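Pattern in the Room: An Evening Course in Decorative Papers
Handout for Session 4: Repeats, matches, and how big a pattern wants to be
Eirlys Humphreys
Revised 30/08/2025

Welcome back, everybody. Last time we ran over and I never got to the second half of my notes, so some of you will recognize the opening pages from what I was trying to say while the chairs were being stacked. Please bring the samples you took home from the Dumar book, even if you've decided you hate them. I would especially like to see the ones you hate.

What we mean by a repeat

A repeat is the distance from any point in a pattern to the next place where that same point turns up, measured straight up and down the paper. Pick something easy to find, such as the tip of a leaf, and run your tape down until you meet that same tip again. People often measure from a flower to the next flower that looks like it, and then discover that the second flower is facing the other way, or has one more bud. Check the leaves and stems on both sides before you write the number down.

The repeat is usually printed on the label, but measure it anyway. It's good for your eye, and labels do get swapped. I once planned a whole stairwell from the wrong label and had to telephone Wyn Jenkins, who was doing the hanging, to ask him very nicely not to cut anything yet.

Straight match, drop match, free match

In a straight match, the same part of the pattern meets the ceiling on every strip. It's the easiest to plan and the easiest to check, and if you are papering for the first time I'd gently steer you toward it.

In a half-drop match, each strip starts half a repeat lower than its neighbor, so every other strip is the same at the top. The motifs then fall along diagonals, and the eye wanders across the wall in a much more relaxed way. Many of the large floral papers are made like this. They can be greedier with paper, and you should cut from two rolls in turn if the lengths allow it, one for the odd strips and one for the even.

A free match has nothing to line up. Fine textures, grasscloth looks, and plain vertical stripes generally belong here. Do still look at the instructions, because some of these papers want every second strip turned upside down so that any difference in shade along the edges evens itself out.

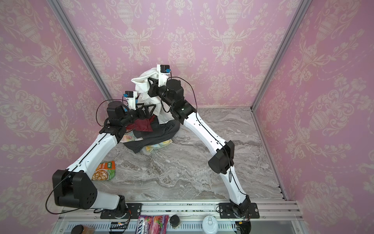 Working out the cut length

This is the part with arithmetic in it, and I promise it is friendly arithmetic. Measure the height of the wall in more than one place and keep the largest figure. Add 2 inches at the top and 2 inches at the bottom for trimming. Then round up to the next whole number of repeats.

Let's take the big Torkell floral from the sample table, which has a repeat of 23 inches and a straight match. Our wall is 88 inches high. With the trimming allowance it becomes 92 inches, and 92 is exactly 4 repeats, so we can cut each strip at 92 inches with no waste between them. Lovely! Now suppose the wall is only one inch taller. We need 93 inches, which takes us into a fifth repeat, and every strip costs us 115 inches of paper. The room looks the same and the bill doesn't.

When that happens, look at the room again before you order. Is there a picture rail you could stop at? Would a deeper baseboard look well there? Sometimes a small change of that sort makes the sums behave, and sometimes it's a dreadful idea and you should simply buy the paper.

How big should the pattern be?

I am asked this more than any other question. The usual advice is small patterns for small rooms, and I don't think it holds up very well. A tiny sprig repeated over every wall of a powder room can feel quite busy. A large, open design in the same room gives you fewer things to look at, and it can feel calm, provided that the ground color is quiet and there is enough of it showing.

Three things matter to me more than the size of the motif. One is how far away you'll be standing. Another is how strongly the motif differs from its ground. The last is how much of the wall will be hidden, because a big design needs an unbroken stretch somewhere in the room to make sense of itself.
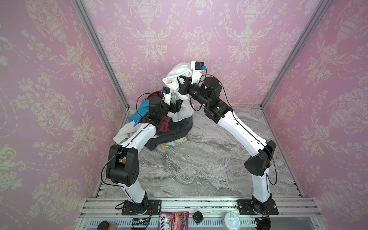 Damask is the pattern I come back to when we talk about contrast. The word belonged to woven cloth first, where the design shows because the threads catch the light differently from the ground, and paper makers borrowed both the look and the name. A tone-on-tone damask is very forgiving. From across a room it turns into a soft kind of texture and only becomes leaves and flowers as you walk up to it. Give it two clearly different colors and it becomes a much more talkative thing, and then you have to consider what else in the room has something to say. Pink damask wallpaper above a gray-and-white marble-patterned floor, for instance, gives you two patterns to live with, and I'd want at least one of them kept fairly gentle. I like that pairing, as it happens. The veining of marble has no regular figure to compete with the damask, and gray is kind to pink. My own hallway is a damask in a very old green that my husband calls pond, and I have stopped correcting him.

Mixing more than one pattern

Once you have a main paper, choose its companions by what they don't do. If the main paper curves, try something straight. If it is large, go a good deal smaller, so that nobody could think you were aiming for the same size and missed. Let one color run through all of them. The Samuel stripe is useful here because its darker line is close to so many floral grounds; hold it against your Dumar samples and see which ones seem to brighten.

Please look at everything upright. A sample lying on a table is lit from above, and the same sample on the wall is lit from the side, and the difference can be startling. Pin it up for a few days, then move it to the darkest corner and look at it with the lamps on. 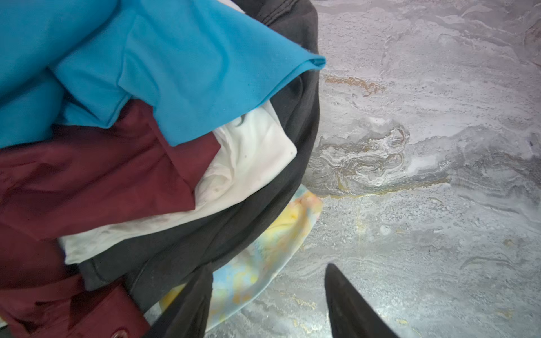

Where to begin on the wall

If there's a fireplace or another strong feature, center a motif on it and work outward both ways. If there isn't, you may begin beside the main window and work away from the light, which helps to keep the seams from showing. Decide ahead of time where your last strip will meet your first, as the pattern will almost certainly fail to match there. Above a door is a good spot, or a corner behind a tall cupboard.

Never trust a corner to be plumb. Take the paper just around it, trim, and start the next strip from a fresh vertical line. You lose a sliver of the pattern and you gain a straight wall.

For next time

Measure one room at home and work out the cut length for two papers, one straight match and one half-drop. Bring the sums with you, crossings-out and all.

Choose a companion for the Torkell floral and write a few lines on why you chose it. The Urkside book is on the side shelf and may be borrowed overnight, but do sign for it.

In October we move on to borders and friezes, and Wyn has agreed to come and show us how he handles a mitered corner. He'll be bringing his own pasting table, so we will need the long end of the room cleared.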